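Search minutes and papers Search Clear

Titell Works, Ekville
Automation Safety Review: Minutes

Present: Josefina Pereyra (Chair), Fidel Bravo (Production), Ulises Yáñez (Controls), Duyên Giáp (Minutes)
Apologies: Wenceslao Montecinos (Herrera Maintenance)

The meeting opened at 10.05.

1. Minutes of the previous meeting

Agreed as a correct record, save that in item 4 "light curtain" should read "gate switch". Mr Yáñez to amend the filed copy.

2. Matters arising

2.1 The replacement keys for the cell gate had been received from Fukgate and were held in the production office. Closed.

2.2 The floor markings outside the gate had not been repainted. Mr Bravo reported that the paint was on site but that the area could not be cleared until the present trial finished. Carried forward.

3. Incident in the bin-picking cell

3.1 The Chair reminded members that the purpose of the item was to establish what had happened and what should be done before the cell returned to automatic running. Questions of individual conduct, if any, would be dealt with elsewhere.

3.2 Mr Bravo presented the incident report. On Monday afternoon, during an unattended run in automatic mode, the arm had been picking the red and green test blocks from the metal bin. At pick 1,427 of the trial the gripper went down close to the side wall and the finger came into contact with the sheet metal. The arm continued its downward movement against the wall, and the bin moved across the table. The operator heard the noise from the bench outside the gate and used the emergency stop. Nobody was inside the cell and there were no injuries.

3.3 Damage was limited to a bent finger and a shallow dent in the wall of the bin. The finger was replaced from stores. Mr Bravo was content for the bin to remain in use.

3.4 Mr Yáñez reported on the controller log. Contact should have stopped the arm at the collision limit set for the trial. The log showed that the limit had been raised during setting-up, when cable drag on the wrist was causing nuisance stops, and had not been put back. The change had been made under the general maintenance login and no entry had been made in the cell book. He could not say from the log who had made it.

3.5 The Chair asked whether the wall itself should have been avoided by the program. Mr Yáñez said that it should. The program held a boundary for the bin which kept the finger clear of all four walls, but the boundary had been taught before the bin was last lifted out for cleaning. On checking, he found the bin to be 9 mm out of its taught position. A block lying hard against the wall would then have been offered as a valid pick.

3.6 Mr Bravo asked that it be noted that operators had twice reported the arm "scraping" in the week before the incident. Both reports had been made verbally at shift change and neither had been passed to Controls. He accepted that this was a matter for Production.

3.7 There was some discussion of the cable run at the wrist. Mr Yáñez considered that the cables should be re-dressed so that the collision limit could be kept at its proper value without nuisance stops. Mr Montecinos had sent a written comment to the same effect, and asked that Herrera be given half a shift with the cell isolated.

3.8 Mr Bravo asked whether the trial could go on in the meantime at reduced speed. The Chair was not willing to agree to this in automatic mode. Jogging the arm by hand from the pendant for teaching and checking was permitted, with a second person at the gate.

4. Actions

4.1 Collision limit to be restored and placed under a separate password. UY
4.2 Bin boundary to be taught again, and a position check added to the start-up sheet after any cleaning. UY
4.3 Wrist cables to be re-dressed. WM
4.4 Verbal fault reports to be written in the cell book before the end of the shift. FB
4.5 After 4.1 to 4.3, a supervised run of 800 picks to be completed without contact before unattended running is considered. FB, UY

5. Any other business

Mr Bravo asked for a second spare finger to be held in stores. Agreed.

6. Next meeting

To be called by the Chair on completion of the supervised run. The meeting closed at 11.20.
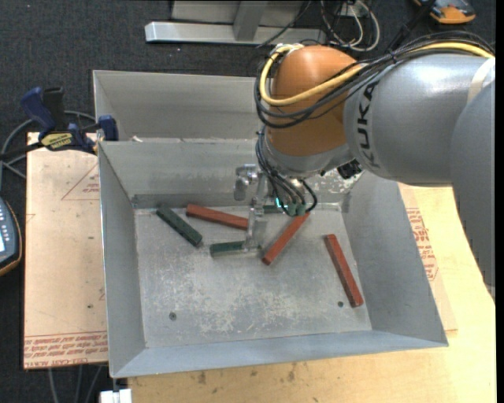

Minutes taken by Duyên Giáp, Safety Office

The bin-picking cell with red and green test blocks in the bin. Corrections to these minutes should reach the Safety Office before the next meeting. The incident report and log extract are filed with the signed copy.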